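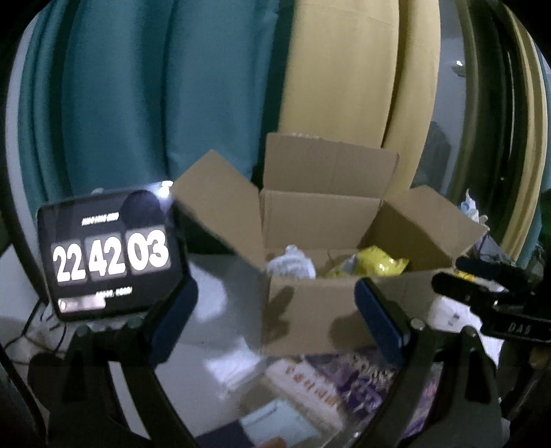

How many spare finger pads should we budget per gripper?
Plan on 4 pads per gripper for the first order, two fitted and two on the shelf, then reorder from the wear log.

Ticket: Pad and spares budget, hand-held grippers
Site: Fluvelstead
Opened by: Precious Ocampo
Status: Waiting on quote

Aug 3, 09:10. Purchase request to Vandden bounced. Line 2 (pads) had no unit price, so the form totaled $168 against a $900 cap. Aguiar part numbers attached.

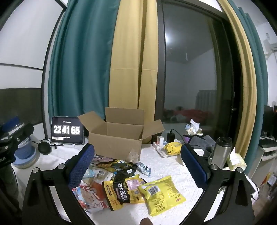
Bagged snacks and open carton, both gripper arms open.

11:25. Soft bags are staying in the item set. Flivgate asked if the pads could be quoted with the pivot pins as one kit. Checked: the kit code exists but has a 30-day lead time. Pads alone ship from stock.

14:40. Split the request. Pads go on this order, pins on the February budget. Form resubmitted with the unit price filled in.

Next step: Vandden to confirm the pad price in writing. Do not close until the PO number is in this ticket.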